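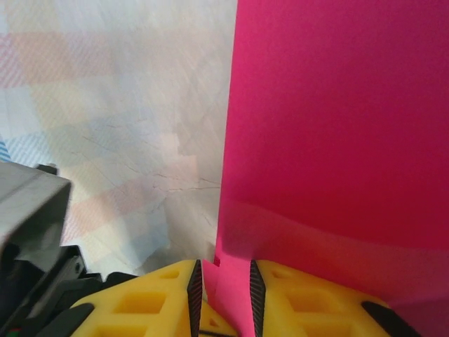

Paper Crafts & Folding > General > Big sheets, and where on earth to keep them

claypotmarie
Posted 06/05/2024

Hello all, I've been reading this board since March and finally have something to ask. My daughter's school is doing a paper flower wall for the end of the year, and I said yes to making the big blooms before I really thought about how much paper that would mean. I now own a stack of very large, very pink sheets. I love the color, I really do, it makes me happy every time I walk past the dining room door! But I have two problems and I'd be so grateful for any help.

First, the sheets won't stay flat. I've had them leaning against the wall behind the sideboard and they've taken on a soft sort of bend, and when the evening light comes across them you can see it plain as day. Second, when I cut long strips for the petals, the strips wander. They start out nice and even and by the far end they're half again as wide. I'm using good scissors and a pencil line.

Is it the paper, or is it me?

hingeandfold
Welcome, Marie! It's a little bit the paper and mostly the leaning. Anything that size will slump if it stands on its edge, and heavier stock holds on to a bend longer than the thin stuff does. Lay the whole stack on the floor under a bed, with a clean board on top, and leave it alone for a few days. I know that's dull advice, but I've rescued some sad-looking sheets that way.

For the strips, put the scissors away. A long metal ruler and a craft knife, and stand up while you cut so your shoulder does the moving and your wrist stays put.

tuesdaypaper
I'm going to disagree with hingeandfold about the bed, with love. I kept mine under the bed for a whole winter and the cat found them, and then the vacuum found them. I roll mine now, color side out, around a wide mailing tube with a strip of plain tissue tied over the top. They come off with a curl, yes, but an even curl, and for flowers you want a curl anyway. Marie is making petals! She'll be pulling them over a dowel five minutes later.

hingeandfold
Fair enough for petals. For anything that needs a crisp fold, I'd still say flat. A curl across the grain drives me up the wall when I'm trying to score a straight line – the crease skips and you get that tired, whitish crack in a dark color.

oldglue_newtricks
Which paper is it, Marie? I bought a pack of Prulto in a pink like that once and the shade was gorgeous, but it scuffed if you so much as looked at it. A matte surface shows every thumbprint if you've been eating toast. Wash your hands, dry them properly, and keep a scrap sheet under your palm while you work. The Trostonis card is stiffer and costs more, and I think it's too stiff for petals, though it makes lovely leaves and centers.

claypotmarie
It came from the Cabrera store near us, and the label went out with the recycling before I thought to read it, sorry! It's somewhere between paper and card if that makes any sense. It holds itself up for a second and then flops over. I tried the knife and ruler last night and oh my goodness, what a difference. I cut 18 strips and only spoiled the first two.

tuesdaypaper
Hooray! If the ruler slides, run some masking tape along the back of it. And try tearing a scrap both ways to find the grain. It tears straight one way and goes all over the place the other. Cut your strips along the straight direction and they'll curl like a dream.

oldglue_newtricks
I don't agree about masking tape, it leaves fuzz on dark colors after a while. Thin cork does the same job.

tuesdaypaper
I've used the same piece of tape for seven years and I'm very attached to it, so there.

claypotmarie
You two are making me laugh. I've split the stack – the petal sheets are rolled and the ones for the backing are flat under the guest bed with an old shelf on top. We don't have a cat, so I'm feeling brave. Next question, and I'll probably start a new thread for it, is how to fix big flowers to a painted wall without taking the paint with them.

hingeandfold
Start the thread, please. I have opinions.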